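Consuelo Alvarado
@consueloalvarado
I've kept old desktop computers running at home for years. Most of what I've spent money on, I didn't need to. A few notes.

1/ Back up first. I lost a folder of tax records in August and had 2 drives sitting in a drawer the whole time.

Before you buy anything, open the case and look at what you have. Memory is usually easy to find on the motherboard.

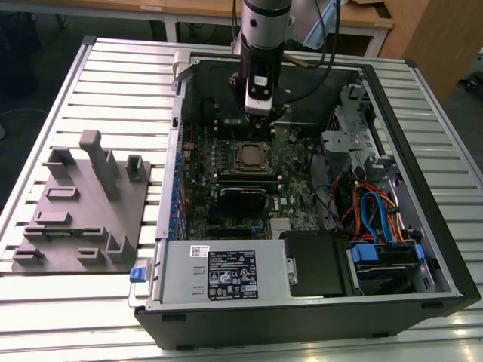

Jhosep Marulanda: Mine took a different type of memory than the one I ordered. Check the manual before you pay.

Yes, do that. The store in Braltgate charged me a restocking fee for the same mistake.

2/ Replace the hard drive before you replace the computer. A small solid state drive made more difference on my machine than anything else.

Lay the tower on its side for this. Unplug it first.

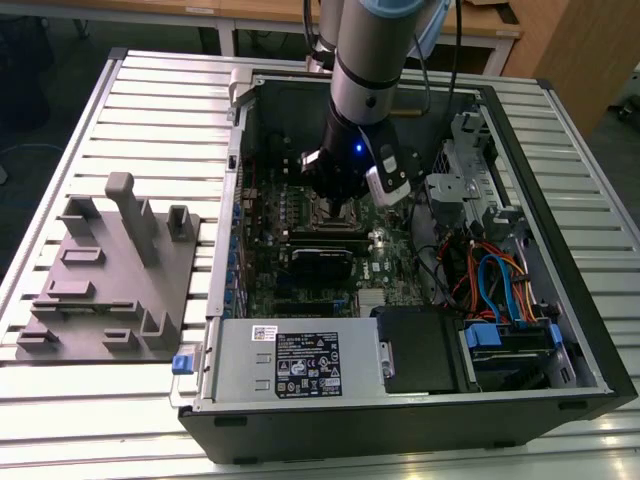
3/ Clear out startup programs. I removed 159 old files and a Jorkari toolbar I don't remember installing. It's free and takes an evening.

4/ Dust. Short bursts of air, and hold the fan still.
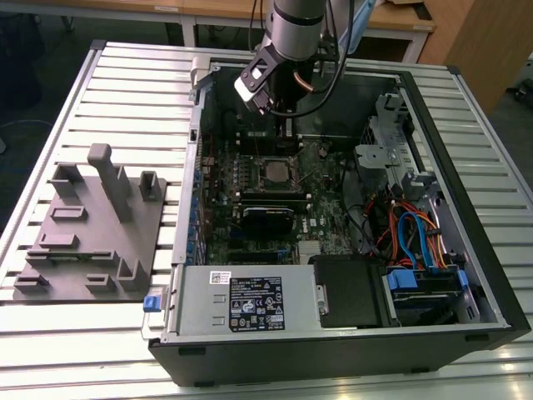

Posted by Consuelo Alvarado, 9:40 p.m.

5/ Know when to quit. If it can't get security updates, keep it off the internet. Mine still does letters and prints fine.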